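Hesolden, February 23, 2024 - Travel company Prorkier has added the lakeside village of Ruchti to its destination wedding program, with the first ceremonies booked for late March.

Couples can choose between the old boathouse on the shore and a terrace at the Fludness guesthouse, which sits at 1,150 metres and seats up to 24 guests. Both venues are licensed for civil ceremonies. Religious services can be organised with the parish in Hesolden, a short drive down the valley.

"Most of our enquiries now come from couples who want a small wedding and a few days away with family," said Waltraud Riedl, head of weddings at Prorkier. "Ruchti suits that. Everyone can walk from their room to the ceremony."

Packages start at 2,000 euros and cover the venue, the registrar's fee, flowers and help with paperwork. Catering and accommodation are booked separately.

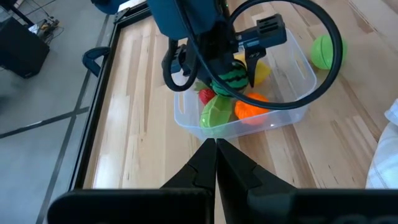
Couples travelling from outside the European Union should allow extra time for documents - birth certificates in particular may need a certified translation. Local coordinator Veronika Pichler will handle applications and meet each couple the day before the ceremony.

Bookings for the summer season are open now through the Prorkier office in Hesolden.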